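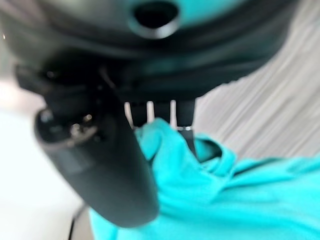 ## About Coltine

Coltine is a textile testing laboratory in Stornton. We measure colorfastness, shrinkage, seam strength and pilling for mills, garment makers and linen services. The laboratory was founded by Amr Morsy, a dye chemist, and moved to its present site on Belkadi Street in April 2014.

### Scope of work

Samples are conditioned overnight before any test. Wash and rub tests are graded against a gray scale by two readers working separately; where they differ by more than half a step, a third reading is taken. Standard reports are issued within 10 working days. Last year the laboratory completed 2688 reports for 305 clients.

We do not certify finished goods – a report covers only the sample received.

### Staff

Rosângela Marinho manages the wet laboratory and signs all colorfastness reports. Amr Morsy handles method development and client disputes.

### Sending samples

Cut woven samples at least 10 inches from the selvage. Mark the warp direction in pencil. Retained material is kept for one year, then discarded unless return was requested on the order form.

Page revised 2022-06-25.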